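4. Notice Design and Claim Filing

4.1 Settlements in the sample

The four settlements examined in this section all resolved consumer claims on a classwide basis, and all required class members to file a claim in order to be paid. Kimthorpe and Stindura concerned recurring subscription charges. Lehtinen concerned a product warranty, and Coka concerned fees added at checkout. We refer to each settlement by the name of the defendant. In every case the court had granted final approval and the claims deadline had passed before we collected the record, so that late claims and cured deficiencies are reflected in the counts. The cutoff for docket entries was 30 August 2024.

We coded each notice on 13 features. These cover the form of delivery (email, postcard or publication), the placement of the claim link, the reading level of the first paragraph, and whether an expected payment was stated. Two coders worked independently. Disagreements were settled by returning to the notice as filed with the motion for preliminary approval – not to the version on the settlement website, which in two of the settlements had been edited after the motion was granted.

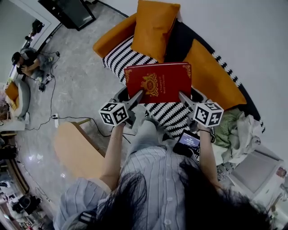 A claim was counted as filed if it reached the administrator before the deadline in any form, including paper. It was counted as valid only if the administrator's final declaration listed it as approved for payment. The gap between the two measures is of interest in its own right, and earlier work has often reported one without the other. In Coka the gap was wide. The claim form asked for an order number, and many claimants left the field blank. In Kimthorpe, where the form was filled in from the defendant's billing records, almost no claims were rejected.

4.2 Delivery and reading of notice

Direct email notice was the main channel in Kimthorpe, Stindura and Coka. Lehtinen used postcards, as the defendant held mailing addresses from warranty registration but few email addresses. The administrators' declarations report delivery, which is a weaker measure than reading. An email that does not bounce is treated as delivered even when it is routed to a spam folder, and a postcard that is not returned is treated the same way.

To get some purchase on reading, we drew a sample of 400 class members from the Stindura settlement and sent each a short mail survey. The survey asked whether the person remembered the notice, what they took it to be about, and whether they had filed. Respondents who did not recall any notice were shown a printed copy and asked again.

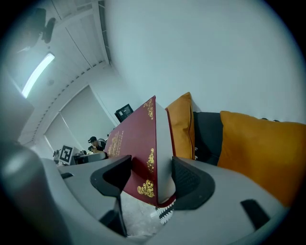
Figure 4. A dark red hardcover book held upright between the finger pads of a gray hand-held gripper.

Recall was tied closely to the subject line. Notices that opened with the name of the court were remembered less often than those that named the product, and they were more often taken for advertising or fraud. The finding should be read with care. The survey was sent seven months after the notice, and people who filed a claim had a further reason to remember it. We therefore report recall separately for filers and nonfilers and do not pool the two groups.

Reminder notices present a different problem. Stindura and Coka each sent one reminder before the deadline, but only Stindura's administrator reported claims by day. The daily series shows a rise after the reminder that faded within the week. Without a comparison group we cannot say how many of those claims would have been filed anyway. Deadlines alone tend to draw claims in the closing days, and the reminder fell close to that period.

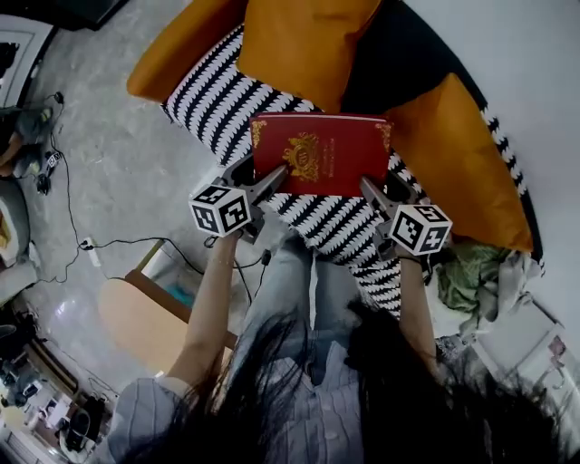 4.3 Stated payment amounts

Kimthorpe and Lehtinen gave class members an estimated payment in the notice. Stindura and Coka described the fund and the method of division but gave no figure. The two approaches carry different risks for counsel. An estimate that proves too high invites objections at the fairness hearing, while a formula is hard for most readers to turn into a dollar amount. The Lehtinen notice handled this by giving a range and stating that the final payment would depend on the number of valid claims.

Our coding treats a range as a stated amount. Recoding Lehtinen as unstated leaves Kimthorpe as the only settlement in the category, and we make no comparison on that basis.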